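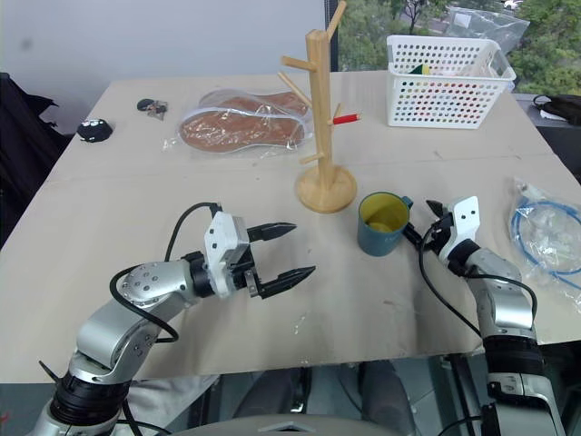 I build model rockets at the kitchen table, so most of my shop tips are really ways of not wrecking dinner. First one: tape down freezer paper, shiny side up, before you glue fins. Epoxy peels right off it!

For fin fillets I pull a wet popsicle stick along the joint in one slow pass, then leave the rocket flat for 10 minutes so nothing sags. Sand the nose cone with 100 grit only if it has ugly seams (my Stornutix kit did), then go finer.

Sticky parachute? Dust it with baby powder the night before you fly. And pack 2 extra igniters. I forgot mine in July and drove all the way home from Eltberg with a rocket that never left the pad.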